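Myfanwy Hughes
Aug 15, 2026

Right, a thread about the Skikik reissue, because my feed is full of people my age weeping over it and I'd like to be a bit awkward.

For those who missed them: Skikik made songs for the under-sevens. One cassette, Sayce, lived in every nursery I ever set foot in. Trutero have now put it out again on vinyl with 4 "lost" songs.

First grumble. "Lost" where? Two of them were on the Pisberg concert tape. I had that tape. My brother recorded the snooker over it, but I had it.

Second grumble. The sleeve notes say the band "never talked down to children". Have these people listened to The Spoon Song? It has 12 verses and the spoon apologises in most of them.

I'm also told it was all done live in one room. Maybe. The clapping on side two is suspiciously tidy for a room full of infants.

What I will give them: the bass playing. Whoever that is (no credit, naturally) is having a lovely time under songs about teeth.

Played the whole thing to my niece, who is five. She sat through side one, asked if there was a quicker one, and left. The press release promises it will "enchant a new generation". I have a sample of one and she wanted crisps.

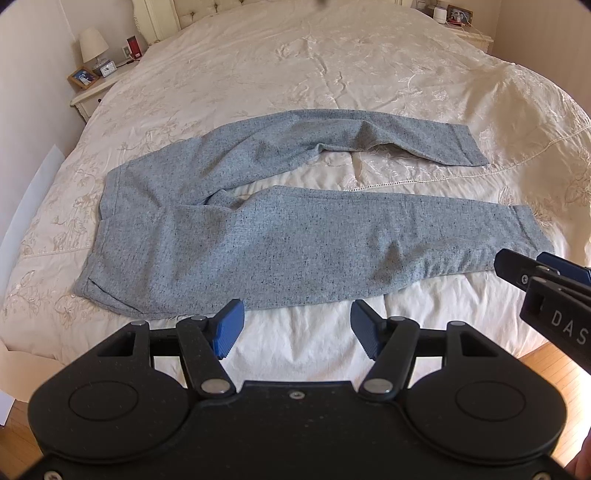 Gethin replied that his two have had it on since April and won't eat breakfast without the spoon one, so maybe my niece is the odd one out.

Fine, Gethin. Did yours hear the vinyl or the old cassette, though? The new version sounds slower to me and I'd like somebody with both to check.

Also it's 90 minutes long now. The original was 75 and that was plenty.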